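3.2 Surface coverings and the storage of nested tableware

The second part of the study concerns what lies under kitchen items when they are put down. Household inventories usually record the item and the shelf, and leave out the liner, mat or cloth between the two. In the kitchens surveyed for the Gredo inventory, coverings were entered as a separate field from the start. The field had 2 levels at first, covered and uncovered. It was later extended with a note on material and a note on fit, where fit means the relation between the edge of the covering and the edge of the surface beneath it.

The inventory holds 266 entries for open surfaces, meaning tabletops, counters and the tops of low cabinets. Drawers and closed shelves were handled in Section 3.1 and are not repeated. An entry describes one surface at one time of day, and the same table may appear more than once if the household used it for different work in the morning and in the evening. Entries were written from the standing position of a person working at the surface. Items hanging above it or standing on the floor next to it were left out.

Fit was coded as full, inset or partial. A full covering reaches all edges of the surface. An inset covering takes up most of it but leaves a margin of the surface showing along two or more edges. A partial covering lies under one item or one group of items only, as a trivet or a place mat does. Oversized cloths that hang over the edge were coded as full, with the overhang given in the remarks. Loose sheets of paper placed for a single task were coded in the same way as permanent mats, on the grounds that the coders could not reliably separate the two.

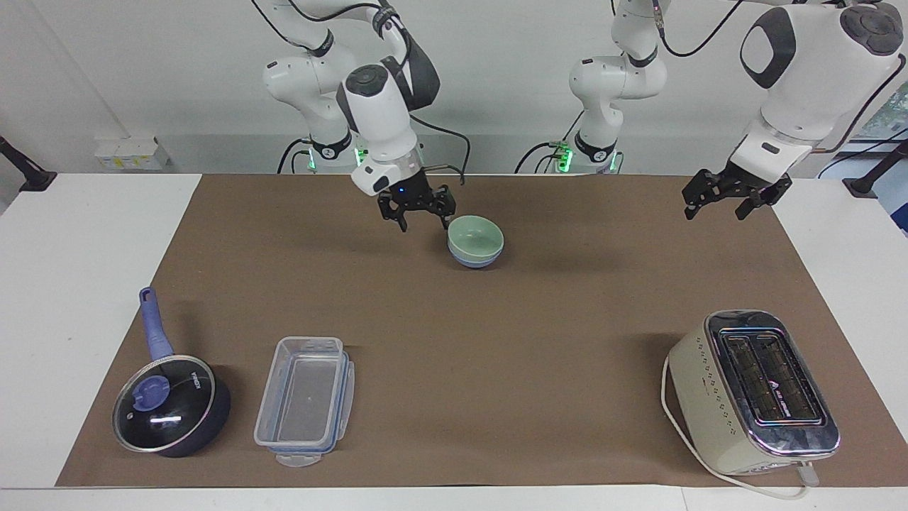 Figure 2. Inset paper covering on a white tabletop, with cookware and nested bowls.

Color contrast between covering and surface turned out to matter more for coding than material did. Where the two were close in tone, the coders often disagreed on whether the fit was full or inset, and the entry had to be settled from the written remarks. Transparent vinyl was the worst case. The arrangement in Figure 2 gives no such difficulty: the brown mat spans nearly the whole width, the white strip along the front and both sides can be read at once, and the entry is inset without further discussion. Creases in a sheet, such as the slight ones in this mat, were noted in the remarks but did not change the code. A covering was marked as displaced only if a corner had folded over or if an item stood half on and half off it.

Nested tableware required a rule of its own. Under the Flimesis scheme, from which our item codes are adapted, a stack is a single item with a depth value, and its color is that of the uppermost piece. We kept the first half of the rule and dropped the second. In the stack in Figure 2 the upper bowl is a pale mint green and the lower one light blue, with only a thin band of the blue showing below the green rim. Coded by the uppermost piece, the blue bowl would be lost from the inventory entirely, and a household that mixes sets would look the same as one that keeps them apart. We therefore list each visible color from the top down. Pieces wholly hidden inside a stack are not inferred.

Cookware on open surfaces was coded by type and finish where these could be determined, and otherwise by type alone. A saucepan standing on a mat received the code of the mat in its position field, so that cookware and covering could be cross-tabulated. The same was done for small appliances. Lids lying apart from their pans were separate items.

Two limits of the procedure should be stated. Thickness was not measured, and a thin paper sheet and a padded cloth can therefore receive the same fit code although they protect the surface to different degrees. The remarks field was also filled in unevenly, more fully in the entries made after the coding sheet was revised in March than in those made before. The comparison with the Zürcher set in Section 3.3 uses the fit codes and the stack colors only, and leaves the remarks aside.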